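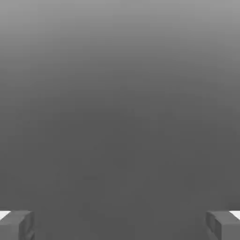 Before you start: walking the outside of the hall

Thank you for taking on the autumn walk-round at Burkuvbridge Village Hall. The last one was in April, and the notes from it are in the green folder in the kitchen drawer, under the tea towels. Please read those first, as several of the comments below carry on from them. This copy was filled in on 16th October, with the heating on and the playgroup out, and I have left my comments in so that whoever does the spring one can see what I was fretting over.

Mark each line OK, WATCH or FIX. If you can't decide between OK and WATCH, put WATCH and write a few words. I would sooner read a paragraph of worry than a row of ticks!

1. Car park and paths

1.1 Surface free of potholes and loose stones – WATCH
The dip by the recycling bins has grown a little. It is shallow enough to walk through without noticing, but a pushchair wheel found it while I was standing there, and the poor mother said a word I shan't put down. A bag of cold tarmac would see to it.

1.2 Ramp to the side door, surface and edges – OK
Brushed clean of moss in the summer and it has stayed clean. Do keep an eye on the north side, where the hedge drips.

1.3 Handrail firm when leaned on – FIX
The lower bracket moves. Lean on it properly, with your weight, and you will feel it give. It only wants two longer screws and a decent plug, but until it's done I have tied a ribbon on it and put a note in the bookings diary.

1.4 Outside lights come on at dusk – OK
I came back in the evening specially, and had a very pleasant walk.

2. Entrance and hallway

2.1 Doormat lies flat – WATCH
One corner curls. I have turned it round so that the curl is against the wall, which will do for now.

2.2 Both doors open fully and stay open – OK
The left one sticks in wet weather, as it has done for as long as I've known it. Lift slightly and push.

2.3 Fire notice up to date and readable – FIX
It still gives the assembly point as the old bus shelter, which was taken down before the summer. The new one is the grass by the Flernach Lane gate. I have corrected it in pen, but it ought to be printed again in nice large letters.

3. Main hall

3.1 Floor clean, dry and without raised boards – OK
It has come up beautifully after the re-sealing. The dancers are delighted with it, although the badminton players tell me it is faster than it was and they are still getting used to that.

3.2 Fire exits clear, inside and out – FIX, done on the day
The stacked chairs had crept across the back exit again. I moved them. Please, everybody, the chairs live along the stage side, in stacks of no more than 5, however tempting that back corner looks when you are tired and want to get home.

3.3 Capacity sign in place – OK
It says 100, and that includes the band and the people doing the teas.

3.4 Radiator covers secure – OK
I gave each one a good rattle. The Fudura heater over the stage is a separate matter: it works, but it hums, and I have asked for it to be looked at when the boiler is serviced.

4. Kitchen

4.1 Fire blanket on its hook and extinguisher in date – OK

4.2 Fridge temperature written down each week – WATCH
There is a gap of three weeks in the book. The fridge was quite cold enough when I looked, but the book is there for a reason and the pencil is on a string, so do please use it.

4.3 Urn, lead and plug – OK
The lead on the big Virk urn is sound and the plug is cool after an hour's use. It needs descaling before the harvest supper, and the sachets are in the cupboard above.

4.4 First aid box complete – FIX
No plasters at all, apart from the tiny round ones. Four sling bandages, though, so we are very well prepared for arms.

5. Meters and money

5.1 Water meter reading – 2,037
Please write yours beside it in the spring. A big jump would mean the old leak under the yard has come back, and we would all like to know early.

5.2 Repairs fund
There is £1,000 set aside for the year. The handrail, the tarmac, the new notice and the plasters should make only a small dent in it.

Still to do from this visit: handrail first, then the fire notice, then plasters. The key to the tool cupboard is on the hook behind the kitchen door, and it turns the wrong way.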